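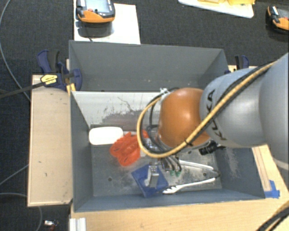 White and silver tongs at the bottom of one of the grey bins.

Newsletter > March > Stores and sorting

Odds and ends: the bins get a proper sort

The small-items bins at the Oda store are being sorted this month, and we'd like everyone who borrows from them to know what is changing.

The bins have become the place where things go when they have no other home. A pair of tongs gets used on the tea counter, comes back in somebody's pocket and is dropped in with whatever is already there. Severin Fuchs went through the stock list in the evenings and found 307 small items on it, a good many of them under names that no one else would think to look for. "Blue flat thing" was one entry. "Spare, white" was another.

From now on each bin will have one kind of item in it and a card on the outside saying what that is. Kitchen tools will be on the lower shelf, nearest the sink. Toys and play pieces go on the shelf above. Anything we can't name will go in the bin by the door until the end of the month, and if you recognise something in there, please write it on the sheet. A guess is fine if you mark it as a guess.

Tongs, peelers and anything else that touches food should be washed and dried before they come back. The drying rack is on the left of the sink. Please close tongs if they have a catch. Left open they take up half the bottom of a bin and hook on to whatever is taken out next.

On the bins themselves, several have had a hard life. The one in the photograph has scratches and worn marks across the back wall, a pale scuffed patch on the right side and a small dark hole in the floor. We are keeping the scuffed ones, as the marks do no harm, but very small pieces such as screws, beads and counters should go in a lidded tub first. We have 12 Zomemow tubs on the top shelf for this. Take one, write the contents on the lid in pencil and put it back in the right bin.

Dust is the other thing. The bins should be wiped out when they are down to the last few items, using a damp cloth and no spray. The spray we had last year left a film and the labels wouldn't stick.

Two bins have gone to the Drullasov room for the craft table and will stay there. If you find glue sticks or scissors in the main store, that is where they belong now.

Returns can be left on the trolley up to 9 in the evening. Please don't put them straight back in a bin until the cards are up. The old list is still pinned inside the cupboard door for anyone who wants to check an earlier loan, and the new one will be next to it.

Questions about the list go to Severin, by note in the Oda pigeonhole.

Filed under: Stores, Small items, Borrowing

More from this newsletter
Seketti shelving: what fits and what doesn't
Drullasov room bookings for spring
Lost lids, and where to look first
Changes to the trolley times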